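Tullura Floor Cleaner Concentrate, 2000 ml

Manufacturer: Stollum
Item no. 58
Availability: in stock

Tullura is a low-foam concentrate for the routine cleaning of hard tile floors in offices, workshops, schools and public buildings. It lifts everyday soil, shoe marks and light grease and dries without a sticky film. The product may be used by hand or in a walk-behind scrubber, and it does not need to be rinsed after normal daily cleaning.

Floors that combine very dark and very light tiles place particular demands on a cleaner. Residue shows first as a gray haze on the dark tiles, while soil left behind by an overused mop shows first on the light ones. Tullura is supplied without wax or polish for this reason and may be used on both in a single pass.
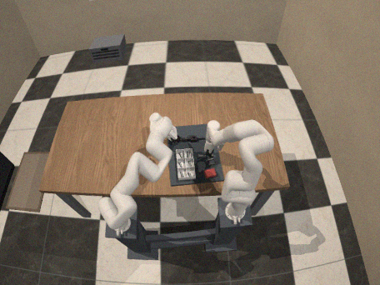 Black and white floor tiles, large format.

Suitable surfaces

Glazed and unglazed ceramic tile, porcelain tile, vinyl tile and sealed concrete. Do not use on marble, limestone, unsealed wood or cork. Customers who are unsure of the floor type should treat a small test area and allow it to dry fully before proceeding.

Directions for daily cleaning

Sweep or vacuum the floor. Add 30 ml of concentrate to a bucket of cool water and mop in overlapping strokes, working toward the door. Change the water when it becomes cloudy. Keep foot traffic off the floor until it is dry.

Directions for heavy soil

Double the dose. Apply to the floor, leave for five minutes and work into the grout lines with a nylon brush. Do not allow the solution to dry on the surface. Pick up with a wet vacuum or a clean mop, then rinse once with clear water.
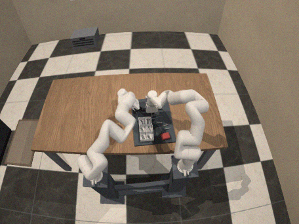
Grout is more porous than the tile around it and should be inspected separately. Where the joints remain dark after two heavy-soil treatments, the cause is usually a worn sealer, and further scrubbing is not advised. The joints should be left to dry overnight and resealed with Fulley Joint Sealer, sold separately under item no. 89.

Storage and handling

Store upright in the original container, away from frost and direct sunlight. Keep out of reach of children. Do not mix with bleach or with acid descalers. Wear gloves when handling the undiluted product. The safety data sheet is available on request and is included with every carton order.

Packaging

The 2000 ml bottle has a screw cap with a built-in measuring chamber – no separate dosing cup is required. The earlier Tjoa bottle was discontinued in November, and its caps do not fit the current thread. Refills from remaining Tjoa stock may be poured into the new bottle, as the formula is unchanged.

Returns are accepted on unopened bottles only. Orders by the carton ship on a separate delivery note.

Page last revised April 6, 2018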